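Lindudis Setup Guide
Section 8: Controller Setup and Button Mapping
Last revised May 30, 2018
Shares 151 | Comments 8

This section covers first-time controller setup for the Windows version of Lindudis. Complete Section 7 (Display Settings) before you start. The steps apply to wired and wireless controllers except where a note says otherwise.

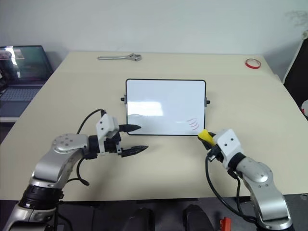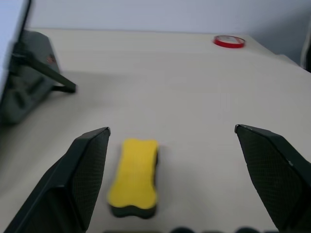
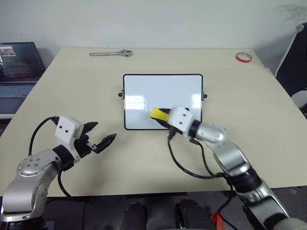
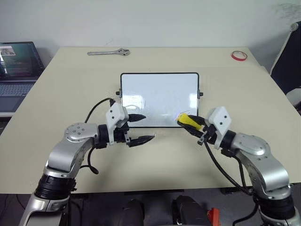 8.1 Connecting the controller

1. Close Lindudis if it is running. The game reads the list of attached devices only at startup.
2. Connect the controller. For a wireless model, pair it through the Windows Bluetooth menu.
3. Start Lindudis from the Jornuven launcher.
4. At the title screen, press any face button. The prompts at the bottom of the screen change from keyboard keys to controller buttons.
5. If the prompts do not change, open Options > Input > Devices and select the controller by name.

NOTE: When two controllers are attached, the game assigns player one to the device with the lower port number. To swap them, select Exchange Ports on the Devices page.

8.2 Calibrating the sticks

1. Open Options > Input > Calibration.
2. Release both sticks and select Center.
3. Rotate the left stick through two full circles. Repeat with the right stick.
4. Set the dead zone. The default is 8 percent. Raise it one point at a time until the camera stops drifting.
5. Select Save.

CAUTION: Do not disconnect the controller before the Saved message appears. An interrupted save resets all input profiles to default.

8.3 Changing the button map

Lindudis keeps separate maps for On Foot, Driving and Swimming. A change to one map does not carry over to the others.

1. Open Options > Input > Button Map.
2. Select the map to edit.
3. Highlight an action and press Confirm.
4. Press the new button within five seconds. If the time runs out, the old assignment is kept.
5. Repeat for any other actions, then select Apply.

A button assigned to two actions in the same map is shown in red. Apply stays unavailable until the conflict is cleared. Pause and Confirm cannot be left unassigned.

NOTE: In the Bragança harbor missions, boats use the Driving map. Diving from a boat switches to the Swimming map as soon as the character enters the water.

8.4 Testing the setup

1. Load the Grolthorpe practice track from the Training menu.
2. Drive one lap at any speed. Check steering, brake and handbrake.
3. Leave the car and check walk, run, jump and camera.
4. If an input does not respond, return to 8.3 and check the map for that mode.

8.5 Input error codes

198: Controller found but not responding. Reconnect it and restart the game.
1286: Input profile cannot be read. Delete the file input.prf from the save folder. The game creates a new one at the next start, and the button maps must be entered again.

Vibration and trigger settings are covered in Section 9.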